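동아리 로봇 과제로 옷 개기 데이터 모으는 중인데 티셔츠에서 막혔어요

안녕하세요, 대학 로봇 동아리 2학년입니다. 저희 팀 과제 이름이 Namau인데 핸드 그리퍼 두 개를 양손에 들고 옷을 개면서 시연 데이터를 쌓는 거예요. 8월 안에 발표까지 해야 하는데 지금 성공으로 칠 만한 게 11개밖에 없어요ㅠㅠ 수건은 금방 되던데 얇은 옷만 잡으면 자꾸 두 겹이 같이 딸려 올라오거나 반대쪽이 돌돌 말려요. 들어서 펴는 게 나은지 바닥에 놓고 끌어서 펴는 게 나은지도 모르겠고요.
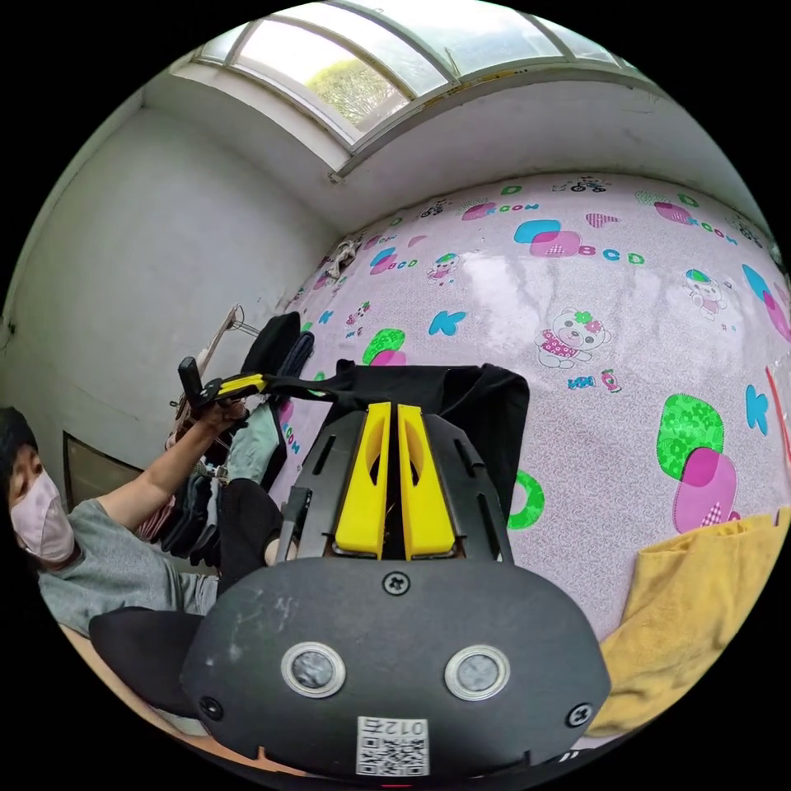

검은 천을 그리퍼로 집어 든 상태

제가 해 본 건 일단 천천히 하기, 그리고 손가락을 더 세게 닫기예요. 세게 닫으니까 오히려 주름이 손가락 사이에 뭉쳐서 놓을 때 모양이 다 망가지더라고요. 팀원 셋이 다 잡는 방식이 달라서 데이터가 들쭉날쭉한 것도 걱정이고... 혹시 비슷한 대회나 수업 해 보신 분 계시면 순서 좀 알려 주세요!

답변 1 (Tharindu Amarasinghe)
저 작년에 Preken 대회 나가서 똑같은 걸로 고생했어요ㅋㅋ 저는 무조건 놓고 펴는 쪽이요. 들어서 펴면 보기엔 멋있는데 사람마다 높이가 다 달라서 나중에 학습이 잘 안 됐거든요. 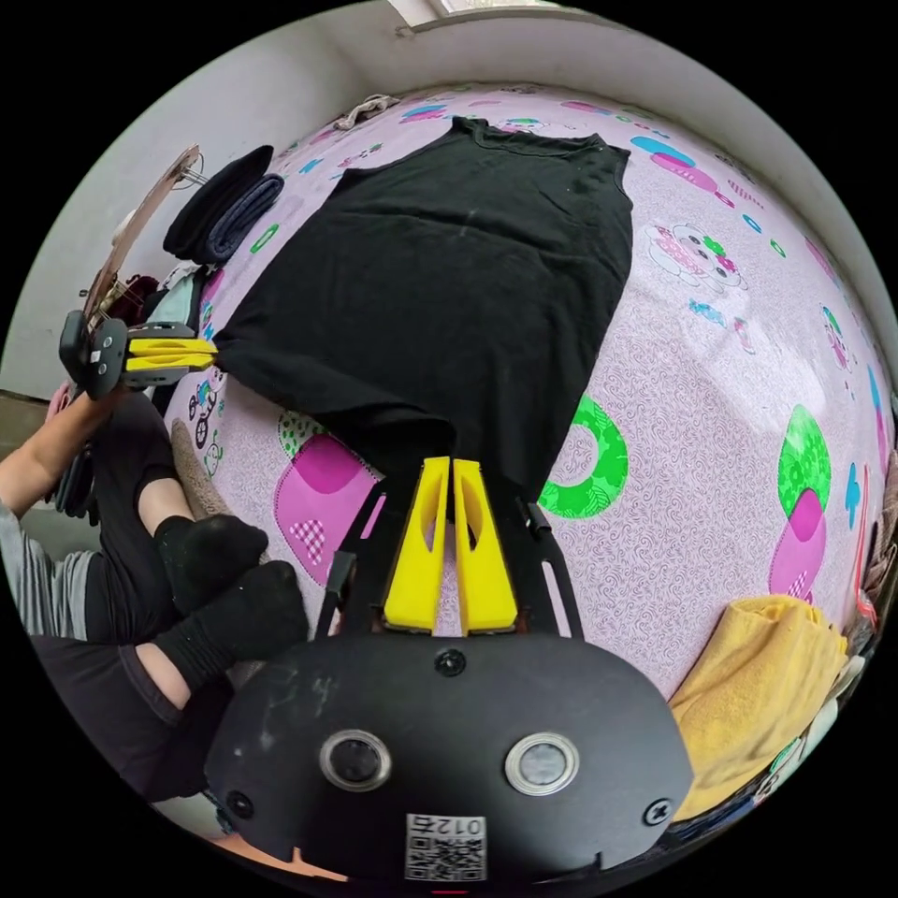 티셔츠는 시작 자세를 정해 놓는 게 제일 커요. 저희는 목 쪽을 항상 먼 쪽에 두고 시작하는 걸로 통일했어요. 검은 티를 펼쳐 놓은 사진처럼 한쪽은 밑단을 집고 다른 쪽은 왼쪽 가장자리를 잡는 식이면 괜찮은 출발이라고 봐요. 거기서 밑단을 조금만 당겨서 주름 빼고, 그다음에 접기 들어가세요. 집을 때는 손가락을 천에 살짝 눌러서 작은 주름을 만든 다음 닫으면 세게 쥘 필요가 없어요. 그리고 셋이 각자 하지 말고 한 사람이 하는 걸 나머지가 보고 그대로 따라 해 보세요. 저희는 이거 하고 나서 버리는 게 확 줄었어요.

답변 2
그냥 두꺼운 옷으로 바꾸면 안 되나요? 후드티 같은 건 잘 잡히던데

답변 3 (Oksana Nazarenko)
위에 두꺼운 옷 얘기도 틀린 말은 아닌데 과제가 옷 개기면 결국 얇은 것도 해야 할 거예요. 저는 Skumanov 수업 조교를 했었는데, 학생들이 제일 많이 놓치는 게 더미에서 꺼내는 단계랑 개는 단계를 한 번에 녹화하는 거였어요. 길어지니까 중간에 한 번만 실수해도 통째로 버리게 되잖아요.

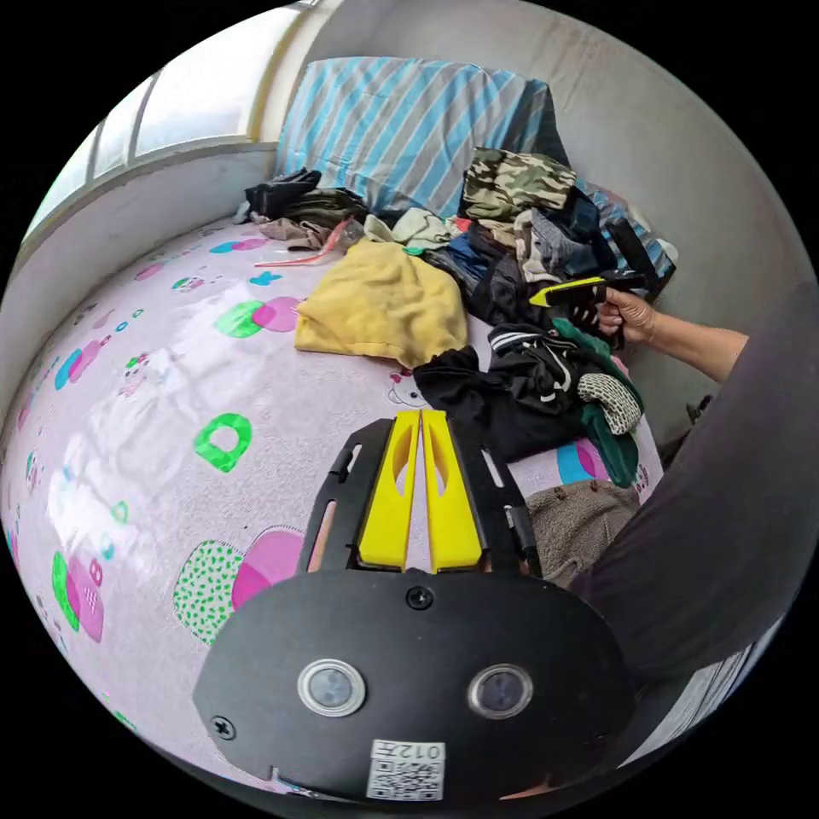
그래서 꺼내기만 따로, 펴기만 따로, 접기만 따로 녹화하게 했더니 훨씬 편해하더라고요. 꺼낼 때는 맨 위에 있는 것부터, 그리고 한 손으로 집고 다른 손은 밑에 깔린 옷을 눌러 주는 연습을 먼저 해 보세요. 어두운 색끼리 겹쳐 있으면 영상에서 경계가 잘 안 보이니까 처음엔 색이 확실히 다른 옷을 섞는 걸 추천해요. 실패한 것도 지우지 말고 폴더만 따로 빼 두세요, 발표 때 은근 쓸 데가 많아요!

질문자 댓글
와 단계 나누는 건 생각도 못 했네요. 오늘 저녁 6시에 모이는데 목 방향부터 통일해 볼게요. 두 분 다 감사합니다!!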